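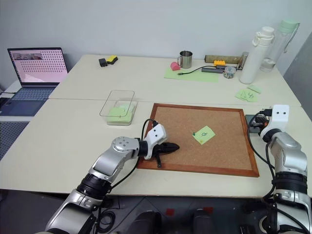

The cork board on the light worktable.

Part-time Land Showing Assistant
Ferkham Land Sales, Kollville
Posted Feb 19, 2025

Hi! I'm Eimear Mac Carthaigh and I sell land. Woods, old pasture, waterfront, the odd swampy corner that somebody falls in love with anyway. I've been running Ferkham Land Sales long enough that I know most of the gates in the county by the sound they make, and I've finally admitted that I can't be at both ends of it on the same morning. So I'm looking for someone to help me show lots.

If you've only ever been around house sales, this is a different animal. There's no kitchen to walk people through. You meet a buyer at a pull-off, you hand them a map, and the two of you go for a walk. They want to know where the line runs, whether the road gets plowed, where a camper could sit, and how far it is to the trails (we get a lot of sledders and hunters, and plenty of people who want to park a chair by a creek and be left alone). Your job is to know the answers, or to say "I'll find out" and then really find out.

What you'd be doing

Meeting buyers and walking lots with them. Most are small, but we have a 70-acre piece out past Stustden Lake coming on this spring and that one is a proper hike.

Going out ahead of a showing to check the access road, put up fresh flagging on the corners, and stand the sign back up if the wind got it.

Taking phone pictures and writing me a few plain lines about the lot. I turn those into the listing. You don't need to be a writer, but I do need to know if there's a hunting blind or a pile of old tires back there.

Calling the county about driveway permits and septic questions, and keeping notes in the file so Yanling can find them. Yanling Yin runs our office and handles the closings, and she's the one you'll talk to most after me.

Now and then, sitting in the truck for half an hour waiting for a buyer who has lost signal and taken the wrong fork. Bring a book.

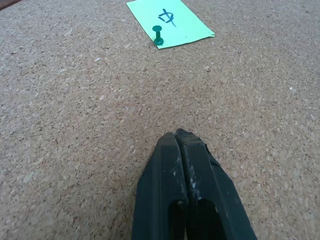 Cork, up close.

What I'm hoping for

You're comfortable outdoors in bad weather and you can walk uneven ground for a couple of hours. You can read a survey plan, or you're willing to learn – I'll teach you, it's more fun than it sounds. You have a driver's license and something with decent clearance. You're friendly without being pushy. I lose more sales to talking than I do to bugs, so if you can let people stand quietly and look at a view, you're already ahead of me.

A real estate license is required to show property to buyers on your own. If you don't have one yet, please apply anyway! You'd start by coming along with me and doing the site checks, flagging and phone work, and we'll pay for your course and exam once you've settled in. I would much sooner train somebody who likes the woods than talk somebody into liking them.

It helps if you know the back roads between Kollville and Alarcón, or if you've spent time on an ATV or a snowmobile. Some forestry, surveying or well-drilling background would be wonderful but I'm not counting on it.

Hours and pay

Part time to begin, mostly mornings and weekends, getting busier as the snow goes. By July it's usually close to full time if you want it to be. Hourly pay for everything, driving included, plus mileage, plus a $1,000 bonus after your first full season. We can talk about commission when you're licensed. There's a boot allowance too, and yes, waders count as boots.

Evenings are mostly yours, though in summer we do get people who want to see a lot after supper. I try to be off the road by 7 and I'd like the same for you.

How to apply

Send me a note through the contact form on this site with your phone number and a resume if you have one. More than the resume, I'd like a paragraph on a piece of land you know well. It could be your grandparents' farm or the ditch behind your school. Tell me how you get in, what's wet, what's dry and what you'd warn a buyer about.

I'll call everyone who sends that paragraph, usually in the evening. If it looks like a fit, we'll walk 2 lots together (paid, and I bring the coffee) and you can decide if you like the work and if you can stand me. Dogs are welcome on the walk if they come when they're called. Mine doesn't, so she'll be staying home.

Questions before you apply? Call the office and ask for Yanling. She'll give you a straighter answer than I will about the paperwork.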